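Danum is looking for people to sort toy fruit and vegetables into baskets at its Jeka room. Sessions start Fri 23 October.

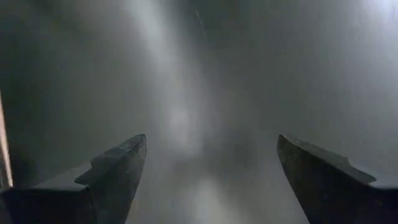 What you will do

Put toy produce into two wire baskets on a black table, then clear the table for the next round. Each session has 20 rounds.
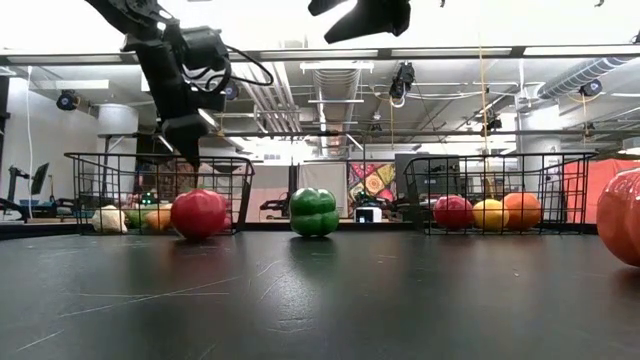

Baskets and toy produce on the table.

You must be 18 or over and able to stand for 2 hours. No experience needed.

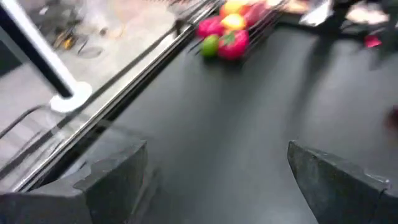

Pay is $400 for the full set of sessions. Sign up at the Skistov desk, room 103.

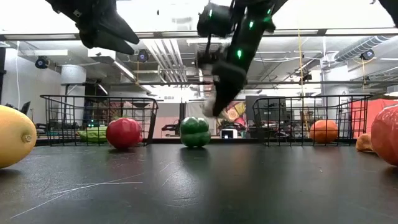

Wafula Rweyemamu asks: Can I come for mornings only? Yes, put that on the form.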